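Garage and Workshop Storage > General

Thread: Open bins vs drawers for hand tools, moving in April

mapleridge_dan
February 10, 2022
We close on the new place in April and the garage there is smaller than what I have now. I've been using a rolling chest with drawers for hand tools and shelves for everything else. The chest is almost 80 pounds empty and I don't love the idea of getting it down the steps on the side of the new garage.

I'm thinking of selling it and going to open bins on a steel rack. Has anyone here gone from drawers to bins and stuck with it? Mostly automotive and house repair stuff. Sockets, pliers, a few pry bars, rags, the usual spray cans.

Budget is flexible but I'd like to keep the rack and bins under what I get for the chest.

tsinghal
I did it 3 years ago and I'm still on bins. Casmont rack, four shelves, gray bins on the middle two. I can see what I have without opening anything. My drawers were full of duplicates because I could never find the first one.

Sockets stay on rails though. Don't put loose sockets in a bin.

Tarun Singhal

oldhousepaula
Bins are fine until they aren't. Everything ends up in one layer for a week and then in five layers for the rest of the year. I went back to drawers after one winter. I got tired of moving a pile of rags to find a putty knife.

mapleridge_dan
That's what I'm worried about. How deep were yours?

oldhousepaula
Twelve inches. Too deep, I know.

rivet_and_rag
Twelve is for sports equipment. Six or less for hand tools. Measure the tallest thing you plan to stand up in there and stop at that.

sveva_v
I run the tool room for a small property maintenance outfit and we've used both. My long answer, since you're starting over and can do it right.

Sort before you buy anything. Put it all on the floor and make piles by job, meaning plumbing, electrical, trim, brakes and so on. People sort by tool type because that's how stores do it, and then they carry five bins to one job. When we switched to job bins the guys stopped leaving things in the truck. 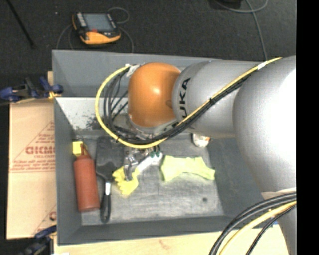
Rack depth matters more than rack height. If the shelf is 24 inches deep and the bin is 15, you will put a second row of things behind it and forget them. Get shelves that match the bin, or turn the bins so the short side faces out. The other thing to decide is how much you let into each one. A small mix of tools, cloth and containers, like the gray bin in the photo, is fine in an open bin as long as it stays small. Once you have to dig, split it into two bins. I'd also keep anything that can leak out of the same bin as your cloths, or at least put it in a tray.

Label the short side and the long side both. Somebody will put it back the wrong way around.

Sveva Vitale

mapleridge_dan
Thanks, that's useful. Sorting by job makes sense for the house stuff. For the car I'm not sure. I use the same ratchet for everything.

sveva_v
Then the ratchet lives on the wall. Anything used on more than two kinds of jobs gets a hook and stays out of the bins.

kgb_garage
Disagree with job bins for a home garage. You end up buying four of the same screwdriver so every bin is complete. That works if a company is paying. At home I'd sort by type and carry a tote.

tsinghal
I'm with kgb on this one. I have one bin of pliers and cutters, one of striking tools, one of measuring and marking. I fill a canvas bag for the job and empty it after.

oldhousepaula
"Empty it after" is doing a lot of work there.

tsinghal
Fair. It sat full most of last fall.

rivet_and_rag
On brands, I've had the Cuvirport bins and the Zaidi ones. Cuvirport are stiffer and the lip doesn't bow when you lift them full. Zaidi are cheaper and they nest better when empty. I cracked one Zaidi in cold weather, dropped it off a tailgate with pry bars in it. Might have cracked any bin.

kgb_garage
Trurngate has a decent rack if you can get it shipped. Mine is rated at 1,000 pounds per shelf. I wouldn't trust that with the load all at one end, but for hand tools it doesn't matter. The feet are small, so put a piece of plywood under them if your floor is rough.

mapleridge_dan
Floor is rough. Old slab with a slope to the door.

kgb_garage
Then level the rack and anchor it to the studs. Do it before you load anything.

sveva_v
Agree on anchoring. Also leave the bottom shelf a few inches off the floor if the slab slopes in. Water under a garage door goes farther than you think.

oldhousepaula
Before you sell the chest, could you take the drawers out and move it in pieces? Mine drops to less than half the weight that way. Two people got it down a basement stair.

mapleridge_dan
Didn't think of that. The drawers do have release tabs. I'll try one this weekend and see how heavy the shell is.

If I can keep it, I might do the chest for sockets and small things and bins for the house repair stuff.

rivet_and_rag
That's what I have. Drawers for anything shorter than my hand, bins for the rest.

kgb_garage
What are you asking for the chest if you do sell? Which side of the river are you on?

mapleridge_dan
East side. Haven't set a price. I'll send you a message once I've pulled the drawers.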